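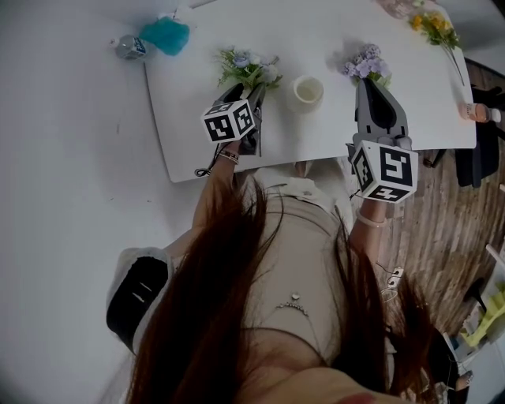

I get the same questions about sheet music over and over, mostly by email and mostly late at night, so I finally typed up my answers. I run a small mail-order shop for secondhand and out-of-print music, mainly for brass, woodwind and piano, with a shelf of choral stuff I keep meaning to sort. If your question isn't on this page, write to me and I'll probably add it.

## Buying

### Do you have a shop I can visit?

Sort of! The stock lives in two rooms behind my house and you're welcome to come and browse, but only on a Tuesday and only if you write first. The driveway is shared with my neighbor and I have to know how many cars to expect. There's a music stand and a piano that's in decent tune down to the bottom octave, so bring your horn if you want to try something before you buy it.

### How do I know if something is still in stock?

If it's on the list, I have it. I take things off the list the same evening they sell. Most of what I carry is a single copy, so if two people want the same book, the first email wins. I know that's annoying (I've lost out on plenty of music myself that way) and I do keep a wish list for people who miss out.

### What do the condition notes mean?

I use four, and I try to be hard on my own stock.

- **Clean** - no writing, or just a name on the cover.
- **Marked** - pencil fingerings, breath marks, bowings, the usual. Everything is readable.
- **Worn** - loose cover, taped spine, soft corners. All pages present.
- **Player's copy** - ugly. It works on a stand and I wouldn't give it as a gift.

Ink gets its own mention every time, and so does highlighter. I don't erase pencil marks before I sell, by the way. A good player's breath marks are half the reason I like used music, and if you hate them you can spend a pleasant evening with a soft white eraser.

### Are all the parts there?

For chamber music and band sets I go through every part and every page before I list it. If something's missing I say so right in the title, like "no 2nd horn" or "score only." The one thing I can't promise is that a previous owner didn't swap in a photocopied page so well done that I missed it. If you find one, tell me and I'll refund the whole set, no need to mail it back.

### Which edition should I get of the Elletti studies?

My most frequent question by far! There are two editions floating around. The older one has the landscape pages and the tiny print. The newer one, edited by Neville Ackroyd, is upright, with bigger notes and a lot of added slurs.

I play from the old one. The slurs in the Ackroyd are sensible enough but there are so many of them that you stop making up your own mind, and for a student past the second year I think that's a shame. For a younger player, or anybody whose eyes are getting tired (hello), get the newer one. Study 18 has a wrong note in the old edition, by the way, in the bar before the key change. The flat should be a natural. I pencil a little arrow there in every copy I sell, and that's the only mark I ever add.

### Is the Bortolotti sonatina really as hard as it looks?

The first movement isn't. It's written out in a way that looks scary, with all the rests spelled in tiny values, but once you hear it you'll be fine. The slow movement is where people come unstuck. It sits high and stays there, and the piano part gives you almost nothing to lean on. I'd budget a couple of months for it. The finale is just fun, and I have seen it used as an encore on its own, which works great.

One warning about buying it: the solo part was sold in both bass clef and treble clef versions, and the covers are identical. I always say which one is inside. Other sellers don't, so ask them.

### What is the Ciko series?

Small yellow albums of easy duets, meant for teacher and student. They've been out of print for ages and I get them in fits and starts, usually when a teacher retires. There were 50 numbers planned, going by the back covers, but I've never found anything past the thirties and I have a feeling the rest never made it to the printer. If you own a high one, please write to me. I won't even try to buy it off you, I only want to see the contents page.

### Can you recommend something for an adult beginner?

I'd rather hear a bit about you first, but here's my usual thinking. Get one method book and one book of tunes you already know by ear. Don't buy three methods. They all put the notes in a different order and you'll end up doing the first ten pages of each one and never getting to the fun part. For low brass I lean toward anything with plenty of hymn-style writing at the start, for the long tones. For piano, I like the older graded albums, where the pieces are short and the fingering is printed in full.

And get the tune book even if it feels like cheating!
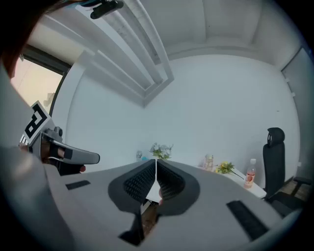 ### Do you carry anything for mixed ability groups?

Yes, and it's the part of the stock I enjoy most. Flexible-instrumentation trios and quartets are the thing to look for, the kind where part 3 comes in bass clef, tenor clef and E flat. The Predico books are a solid choice for this. Part 1 is a real part, part 2 is comfortable, and part 3 can be played by somebody who picked up the instrument in September. The Christmas volume goes fast, so if you want it for December, write to me in the summer. I mean it.

### How large is the stock?

The current list has 853 titles on it, and there are boxes I haven't opened yet. Of those, 535 are for brass, so you can see where my heart is.

## Ordering and shipping

### How do I order?

Email me the titles and your mailing address. I'll write back with a total, you pay, I pack. There's no cart and no checkout on this site. I tried one for a year and it kept selling the same single copy twice, and I spent more time writing sorry notes than packing music.

### How do you pack things?

Flat, between two sheets of stiff card, in a plastic sleeve, in a rigid mailer. I don't roll music. If you've ever tried to play from a part that's been rolled in a tube for two weeks, you know why. Big sets go in a box with the card on the outside edges.

### How fast do you ship?

I go to the post office twice a week. If you have a deadline, say so in your first email and I'll make a special trip. Auditions count as deadlines and so do lessons you forgot to prepare for.

### Do you ship overseas?

I do. The postage hurts, though. For one thin solo the mailing can cost more than the music, so I tell overseas customers to bundle a few things or talk a friend into sharing a parcel. I fill in the customs form with the real price. Please don't ask me to write a lower one.

### Can I return something?

If I described it wrong, yes, always, and I pay the postage both ways. If it turned out harder than you hoped, also yes, within a month, but you pay to send it back. I only ask that you don't write in it. Somebody once sent back a study book with practice dates neatly inked on every page - a very impressive practice streak, too - and I had to say no to that one.

## Selling and copies

### Will you buy my old music?

Quite likely! Send me a rough list, or even just a few pictures of the spines. I'm always after:

- brass studies and solos, any age, any condition
- wind quintets with the score
- piano accompaniments on their own, even if the solo part is gone
- anything from small regional publishers

I don't buy pop songbooks, hymnals or photocopies. I also pass on single sheets of old popular songs. The covers are lovely and there are people who collect them, but I don't know that world and I'd give you a bad price.

### I inherited a whole collection. What do I do first?

Nothing, for a week or two. Please don't start throwing out the tatty ones. The tatty ones are very often what somebody is looking for, and the shiny hardbound volumes are sometimes worth next to nothing. Keep it dry and keep it off the floor. And look inside the big books before you box them up, because solo parts get tucked into piano scores and then everybody thinks they're lost.

If there's a moldy smell, keep those boxes away from the rest and tell me before you ship. I can't take mold in the house, my stock is all paper.

### Can you scan a page for me?

If you bought a set from me and one page got ruined, write to me and we'll work something out, depending on whether the piece is still under copyright. I can't scan things for people who are trying to decide, but I'm happy to tell you the range, the clefs, the number of pages and how bad the page turns are. I'll even count the high Cs for you.

### A part is missing from something I bought elsewhere. Can you help?

Try me. I have a drawer of orphaned parts that came out of broken sets, all sorted by instrument, and I give them away for the price of the stamp. Second clarinet is very well represented in there. First horn, never.

### Do you take requests for the wish list?

Yes, as many as you like. Send me the composer, the title, the instrument and the edition if you care which one. I check the list whenever a new box comes in, and you get first refusal for a week before the music goes on the site. Some wishes have been on there for years, so if you've found your copy somewhere else in the meantime, drop me a line and I'll cross it off.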